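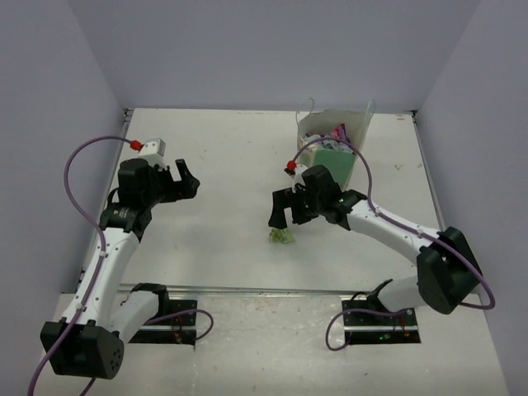 Workspace and fittings meeting, Gurstead unit, August

Present: Leanne Hulme (chair), RP, TM, DK (notes). Apologies from JS, may dial in for item 4, didn't.

1. Last minutes
Agreed. One correction, the quote from Penrose was for panels only, not panels and fixings. DK to amend.

2. Walls and panels
Three sides up, pale lavender-grey. Leanne happy with colour, TM still wanted plain grey, left it there. Penrose have invoiced 504 for the panels, inc delivery. RP to check against the order before it goes to accounts. Spare panel to be kept flat in the store, not leant on the radiator.

Fourth side stays open. Brief talk about a curtain. No.

3. Tabletop
White finish staying. RP asked about glare in the afternoon, TM says blind down after 2pm is enough for now. Look again next month.
Wiping down: soft cloth and the Gilix spray only. Somebody has used the green scourers on the old bench and the surface is ruined. Scourers to be taken out of the cuboard.
No mugs. Said last time as well. 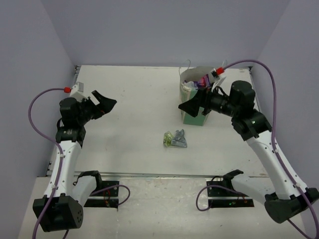 Second table, if we get one, to be the same white so the two match. RP has a price from Pruvilach, 700 for the top, legs extra. Wants to know width by the end of the month. Leanne prefers 900 mm, TM would go wider but the door is the problem. TM to measure door, and the turn on the stairs.

4. Cables
Held over, JS not here. DK to send round the old list so people can add to it.

5. Floor and general tidying
Tape marks by the entrance coming up, need redoing. Boxes from the panel delivery still in the corridor, RP to flatten and take to the tip. Up to 30 minutes at the end of the last shift each week for sweeping and putting tools back, rota on the door. DK asked if that includes the kitchen. It dosen't.

6. Money
Leanne to ask for the second table out of this year's budget. If no, carry over.

7. AOB
Key for the store missing again. TM getting two cut.
Kettle descaled, thanks RP.

Next meeting same room, 10.15 start, bring door measurements.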